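4.3 Gripper stall during the approach to light bottles

The most frequent failure in the Kostberg trials was a stall of the left gripper shortly before grasping. The fingers reached their open position, the arm continued its approach, and the close command was sent, but the gripper controller did not carry it out. No error was shown to the operator. The arm then followed the rest of its path with open fingers, and in several trials it pushed the object over. We logged 2,530 grasp attempts in total, and 206 of them ended in this way.

At first we suspected the perception module, because transparent bottles are known to be difficult for depth sensing. We repeated the trials with the object position given by hand, and the stall still appeared. After this we compared the time stamps of the arm controller and the gripper controller. In all stalled trials the close command arrived while the gripper was still reporting motion from the earlier open command. The gripper firmware discards a new command in this state, and it does not report that the command was discarded. The planner receives only a confirmation that the message was delivered, and it takes this as a confirmation of the grasp.

Figure 6 shows the bimanual setup with a drink bottle as the target object. The fingers of both grippers are open, and the lower finger of the left gripper overlaps the bottle in the camera view. From such a view it is not possible to decide if the finger touches the object, so we did not use the head camera to detect the fault.

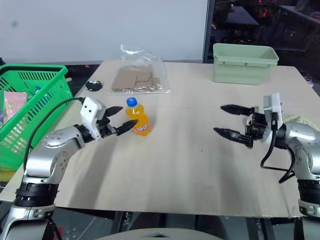 Figure 6. Left gripper near the target bottle, with the fingers open.

Lungile Mathebula objected, when an early draft was circulated, that a discarded command should be treated as a safety matter and not only as a lost grasp, because the arm keeps moving on a wrong belief about what it holds. We agree with this remark. In the first version of the software the planner would start the handover to the right arm even when the left gripper was empty, and the two arms could then come closer to each other than the planned distance.

We made two changes. First, the planner now waits until the gripper reports no motion before it sends the close command, with a limit of 300 ms. If the limit is passed, both arms stop and the operator must confirm before the trial goes on. Second, the finger opening is read again after each close command and compared with the expected width of the object. With these changes we found 8 stalls in a second series of the same length. All of them were detected by the width check before the handover started. The cause of these remaining cases is not yet clear, and we discuss the cable connection at the wrist as one candidate in Section 5.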